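Re: [trinville-sounds] Nseir reissue, which pressing??

quick one before I lose the signal, on the train till 5

On the tracklist. The Amotell version has the long take of Sarside on side two, with the organ intro left on. The first pressing fades in after the organ, so if yours starts straight on the drums you've got the early one. Check the run-out groove, mine says 3609 in very faint scratchy writing, had to tilt it under a lamp.

Noura Hakim wrote:

> Picked up the Nseir LP in June from the shop by the station. Sleeve is
> fine, bit of ring wear. But side two sounds dull next to the download,
> like somebody threw a blanket over the singer. Is that the pressing or
> is it my needle? Also does anyone know who does the second voice on the
> chorus of Sarside, it isn't credited anywhere on the back.
>
> Noura

Could be either tbh. My copy is a bit dull on the last song but the chorus on Sarside comes through clean, handclaps and all. Try it on a friends deck before you spend money on a needle.

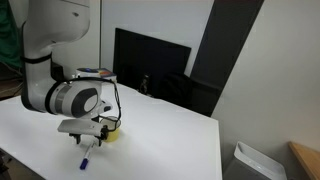
Ilir Kadrić
List moderator and reviews, Trinville Sounds

Second voice: pretty sure it's the bass player. She sings the same low line on the live tape, you can hear her come in early on verse two and sort of laugh. No credit on mine either. Lovely voice, wish they'd used her more, the middle of that record sags without her and the slow one goes on a good two minutes too long.

The download is a different master. Louder, more top end, the bass pulled right back. I prefer the vinyl for the dub side and the download for everything else, which I know is teh wrong answer for half of you.

Price wise, don't pay over 20 for the Amotell one. They did 2000 of them so there are plenty going. The early one I couldn't say, never seen one sell.

If anybody has the seven inch with the instrumental can you post what the label looks like, colour of the lettering mainly. Noura, send me your run-out number when you get a minute and I'll add it to the list page.

going into the tunnel, more tonight

Ilir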